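Bench Notes: Two Grippers, One Pile of Jumpers

August 6, 2023

If you dropped by the workshop in July and wondered why there were jumpers all over the good bench, sorry, that was us! We've been trying out hand-held grippers, the kind you squeeze yourself with a camera riding along behind the fingers, and clothes seemed like the meanest thing we could throw at them.

We had two on loan. The Griro is the light one, with a trigger that feels a bit like a caulking gun. The Sinow is heavier and the handle is better, and I'll admit I wanted it to win before I'd even picked it up (it has a proper wrist strap, I'm easily bought). Both take the same Lusberg controller, so swapping over is three screws and a plug, plus a bit of swearing at the plug.

The job was simple. Pinch a knit by the edge, lift it, lay it flat, fold it once. Venkatesh Thampi and I took turns and got through 312 folds all up, which is more folding than I've done at home in my whole life. The Griro was quicker to get going with but its fingertips kept skating over the finer knits. The Sinow grabbed on the first go far more often, though my forearm knew all about it by smoko.

What surprised me was how much the lens mattered. We ran the narrow one first and lost sight of the cloth the second it bunched up. With the fisheye you get the fabric, your other arm and half the ceiling lights all in one go, and it's so much easier to work out later why a grab went wrong. Straight edges go bendy, but you get used to it. We've also gone to bright tape near the fingertips, as black on black was hopeless to find when scrubbing through footage. Green shows up a treat against pink.
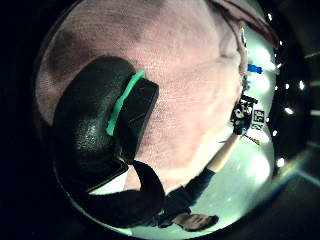 Still to sort out

The Murthy fingertip pads are on order, and I'd like to run them on the Griro before anyone writes it off. The battery is a worry too. It's a 4000 mAh pack and ours was flat after around 2 hours, so we'll need a spare if we're doing full afternoons.

If you've got old knitwear you don't mind seeing mauled, chuck it in the tub by the door. Chunky cable knit especially, we haven't had a go at that yet and Venkatesh reckons the Sinow will chew it up. I've got a coffee riding on it!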